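Gullero teleoperation project - working group minutes
July, 2:00 p.m., bench room

Chair: Phúc Hứa
Minutes: Brostik side

1. Previous minutes
Accepted with one change. The line about the leader arm should say the left trigger was recalibrated, not replaced.

2. Demonstration count
Target for the soft object set is 200 demonstrations by remote control. We have 100 that passed review. Another 23 were thrown out, mostly for long pauses in the middle of a grasp. Phúc asked that operators stop and restart the episode if they lose their place.

3. Hand guiding or remote control
Lại reported that hand guiding is quicker for new operators, but their hands get into the wrist view and those episodes can't be used for training. Agreed to keep hand guiding for waypoints only. All grasping will be recorded by remote control.

4. Trigger feel
Operators still squeeze too hard on plush items - there is no force feedback on the trigger. Plallero has offered a firmware setting that limits closing speed. To be tried on one station first.

5. Grasp point on the plush ketchup bottle
Discussed whether to teach the grasp at the neck or at the middle. The neck is narrower and leaves the label clear for the wrist camera. Agreed on the neck, with the bottle upside down and one finger on each side.

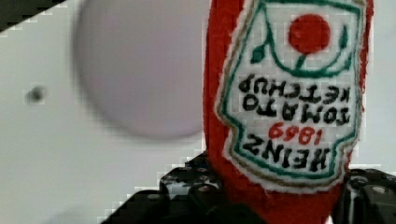

6. Operator schedule
Sessions stay at 4 per operator per week. Phúc will post the new sheet.

7. Actions
Phúc - write up the restart rule and send it to all operators.
Lại - mark the hand-guided episodes so they stay out of the training set.
Brostik - install the Plallero setting on station one and report at the next meeting.

Meeting closed at 2:50 p.m.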